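Lotent Workbench Series
Section 4: Setting Up and Levelling the Bench

4.1 Before you start

Check that the floor can carry the weight of the bench and its load. On a plank floor, place the legs across the joists where possible. Leave a clear space of 900 mm along each long side.

CAUTION: The top is heavy. Two people are needed to lift it. Do not drag the bench by its top.

4.2 Fitting the legs

1. Lay the top face down on a clean blanket.
2. Place a leg at each corner, with the adjusting foot pointing up.
3. Fit the four bolts and washers from bag B. Turn them finger tight only.
4. Fit the cross rails between the legs.
5. Tighten all bolts, working from corner to corner.
6. Turn the bench over and stand it in its final position.

Note: Benches supplied with the Flirness rail kit (part 2926) use the longer bolts in bag C.
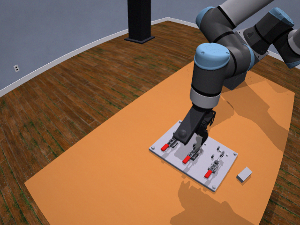 4.3 Levelling

1. Wind all four feet fully in.
2. Place a spirit level along the long edge of the top.
3. Wind out the foot at the lower end until the bubble is central.
4. Turn the level through 90 degrees and repeat.
5. Press down on each corner in turn. If the bench rocks, wind out the foot that lifts.
6. Hold each foot still with a spanner and tighten its lock nut.

Check the level again after one week of use, and whenever the bench is moved.

4.4 Care of the top

Wipe with a damp cloth and mild soap. Do not use thinners or wire wool. Small scratches may be touched up with paint part 419.

CAUTION: Do not stand on the bench.

Spare bolts and feet are supplied by Rathnayake, Lenville. Quote part 2529 for a full set of feet.

Issue date: 10 May 2018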